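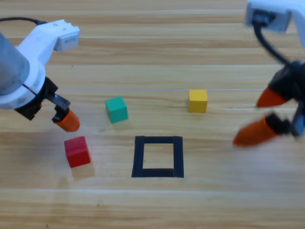
A red cube and a green cube on a wooden tabletop, near a square marked out in tape.

All About Blocks, and Why the Cube Is Such a Good One
By Sorin Oprea
2023-02-07

If you have ever tipped a box of wooden blocks out onto the floor (and I hope you have, because it makes a wonderful racket), you have probably noticed that you reach for some shapes before others. The long ones are good for bridges and the triangles are good for roofs, but when you want to get a tower started, your hand goes looking for a cube. I still do it, and I have been a grown-up for quite a long time now!

So let's have a proper look at the cube. Go and get one if you have one at home. A number cube from a board game will do nicely if you don't have a block.

Start by running your finger over one of the flat sides. Mathematicians call each flat side a face, and every face on a cube is a square, exactly the same size as all the others. Turn the cube slowly in your hand and count the faces as they go by. You should get six. It helps to put a little pencil dot on the first one, or you may find yourself going around and around like a puppy after its tail.

Now find the places where two faces meet in a straight line. Those are the edges, and there are twelve of them. The pointy bits where the edges come together are the corners, which have a grander name in math class: one of them is a vertex, and two or more are vertices. A cube has eight.

One funny thing about a cube is that you can never see all of it at one time. Put it on the table and look down from one side. You might see the top and a face or two around the side, but never more than three faces together unless you cheat with a mirror. The rest are hiding. The top often looks lighter than the sides, even when the whole block came out of the same can of paint, because a lamp on the ceiling shines more light on the top. When you draw a cube, try coloring the top a bit paler than the front, and see how solid it looks.

What makes a cube so good for stacking? Think about what happens when you put a ball on a table. It touches the table in just one tiny spot, so the smallest nudge sends it rolling away under the couch. A cube sits on a whole square, and it does that whichever way up you put it. Drop another cube on top and there is a whole square for that one to sit on too. You don't have to hunt for the right side, because they are all the right side.
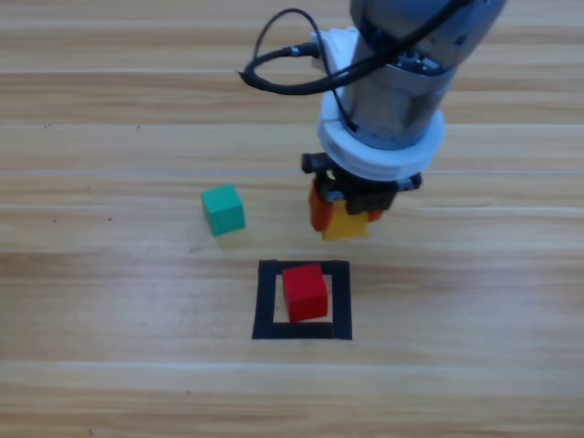 Why does a tall tower of blocks fall over?
Every block has a balance point right in the middle of it, and a whole tower has a balance point as well. As long as that point is above the bottom block, the tower stays up. If the blocks lean out too far, the balance point moves past the edge of the bottom block and down they all come.

You can test this at the kitchen table. Put one block on another, then push the top one sideways a tiny bit at a time with your fingertip. It will stay put for longer than you expect. When half of it is hanging out over the edge it gets very wobbly indeed, and then just a little more and over it goes. If you have a friend handy, take turns pushing and see who gets brave.

Here is something else to try, and it is good for a rainy afternoon. Lay some cubes flat on the table in a square, four along each side and filled in across the middle. How many did you use? It takes 16. Now try to make a big cube, with the same number of blocks going along, back, and up. The smallest one you can make this way uses eight little cubes, two along, two back, and two up. After that they get hungry for blocks very quickly, and you may have to borrow from your sister.

Where wooden blocks come from

I once spent a whole morning at a small workshop called Skollent, in the town of Plisevar, where they make wooden blocks and not much else. I had meant to stay an hour. The place smells of sawdust and paint, and there is a saw called the Garkard that is so loud you have to wear big padded earmuffs and talk with your hands.

First the wood is cut into long square sticks, like very thick breadsticks. Then the sticks are chopped across into cubes. Fresh from the saw, a cube has sharp edges and little hairy splinters, and you wouldn't want to hold it for long. So the cubes go into a big turning drum with some rough paper, 200 of them at a time, and they tumble around and around until they have rubbed themselves smooth. That is how the edges get that soft, rounded feel.

After that comes the painting. Skollent paints roughly 2,000 blocks in a busy May, when the summer camps send in their orders. A worker named Kadlec showed me how each one gets a thin coat first, then a rest on a rack, then another thin coat. One thick coat sounds quicker, but it would run down the sides in drips and stay sticky for ages.

If a block isn't painted, or if you look at a wooden tabletop, you can often see stripes and wavy lines. That is called the grain. A tree grows a new layer of wood every year, just under its bark, and when the wood is cut into boards those layers show up as lines. A dark round patch is a knot, and it marks the place where a branch once grew out of the trunk.

Blocks that get played with don't stay perfect. The red cube in our next picture has rounded, worn edges, and up at one corner a small chip of bare, pale wood is showing through.

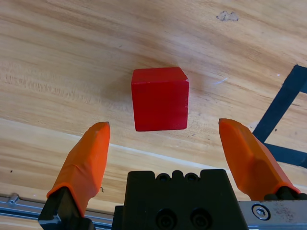
Why does the paint come off at the corners first?
A corner sticks out, so it gets bumped and rubbed more often than a flat face does. Paint also tends to dry thinner on sharp places, and thin paint wears away sooner.

If your own blocks have chips in them, you can ask a grown-up to help you rub the rough spots with fine sandpaper and dab on a little toy-safe paint. Or leave them as they are. My old ones are covered in chips and they stack just as well.

One last thing to try, if it was a number cube you fetched. Look at the number on top, then peek at the number on the bottom, and add the two together. On nearly every ordinary number cube you will get seven. Turn it over and try another pair!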